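Pritlow Table Notes

Hi! I started this little data set in May because I kept buying secondhand tables that wobbled (so many wobbly tables). It has 100 rows, one per table, with height, leg shape and a wobble score I made up myself.

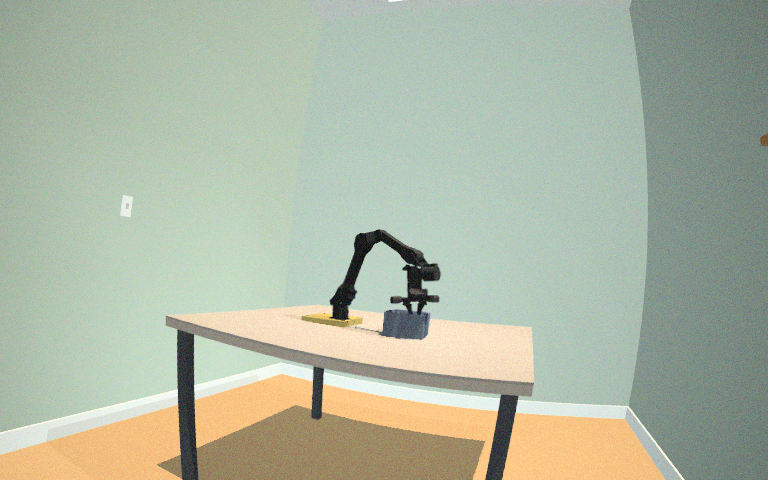 Pale top, dark slate gray legs.

Heights are in inches. Most land between 23 and 28, and I measured each one 2 times with the same old tape. Blank cells mean I forgot to write it down, sorry!

Use it for whatever you like. If you fix a typo, send it my way and I'll add it to the next version.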